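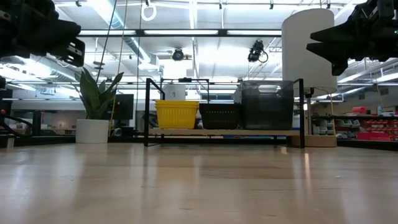
I got into shelf storage by way of my own messy hallway, so I'll admit a soft spot for the open rack over the closed cabinet. What I kept noticing is how people mix their containers. Figure 3 has a yellow plastic basket, a brown woven one and a dark gray bin sharing one board, and only the bin gives you a faint look at what's inside (handy!). In our Derkby survey, 1,207 households sent in a shelf like this, and I read every single note that came with them, mostly in November.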